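**Ticket: success rate on the object search task looks too good**
Opened by: Zinhle Moodley
Component: Velutton eval, simulated houses
Status: reopened

The January summary says the new search policy finds the target in 154 of its trials, and that the gain comes from the memory module. I don't buy it yet. I reran the kitchen-dining set with memory switched off and the score barely moved. If the module is doing the work, turning it off should hurt.

Checked so far:

- Config really does disable memory (`use_memory: false`, confirmed in the log header)
- Same checkpoint, same seeds
- Step limit is 2000 in both runs

My guess is that the layouts are giving the answer away. The start pose is often at the doorway, and small targets keep landing on the dining table.

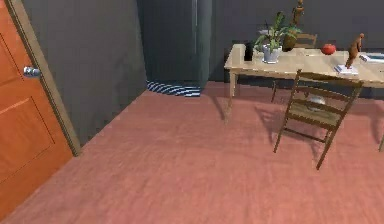 With a start like that, an apple-sized target on the tabletop needs no search and no memory. The policy can drive at the nearest table and collect its point. I'd like to see how a dumb "go to table" baseline does before we claim anything.

**Edivaldo Sampaio:** Placement is randomized. Skolbridge used the same generator and had no complaints.

**Zinhle:** Randomized over which surfaces, though? I opened 10 episodes by hand and the target was on the dining table in every one except 2. Having no complaints tells me they didn't look.

**Edivaldo:** Fair. The sampler weights surfaces by area, so big tables win. I can flatten the weights and move the starts.

**Zinhle:** Please do both, as separate runs, or we won't know which one mattered. Leaving this open until the baseline numbers are in. The memory claim should come out of the draft for now.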